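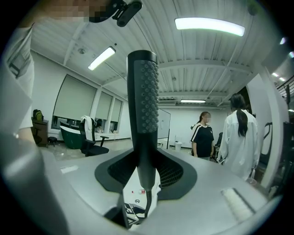
Olga Montoya

November 9, 2019

Bathroom chores again. The question from June is still open: can Mimar do any part of cleaning a tub that a person wouldn't have to redo? Hammad thinks rinsing is closest, so we stayed with the handheld shower head.

Picking it up is fine. The handle is slim and stiff and the pads hold it without slipping. Putting it back is worse. The wand has to go in nearly straight, and if it leans it catches on the way in. Over 60 tries Mimar seated it 24 times with no help. A child gets this right on the first go.

The hose is the real problem. Mimar plans for the wand and ignores what trails behind it, so the hose pulls the head off line partway through the move. Irfan wants to add hose drag to the model. I would try a slower approach first - cheaper, and we can compare it with what we have.
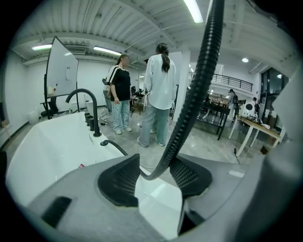 Tub with gooseneck faucet and the hose at the rim.

Reach over the rim is OK on the near side. On the far side the arm has to go around the faucet, and the planner gave up more often than I would like. Laiba timed one full rinse path, dry, at 275 seconds. She did the same path by hand in 28.

So no, not yet. Fetching and holding, yes. Rinsing, only with someone standing by, and then that person may as well rinse. Scrubbing we haven't touched.

To do:
- rerun the return move at half speed
- ask Wiroj if Janjua still has the softer pads
- Irfan to write up the faucet failures
- decide if the four handles at the rim are in scope (I say leave them)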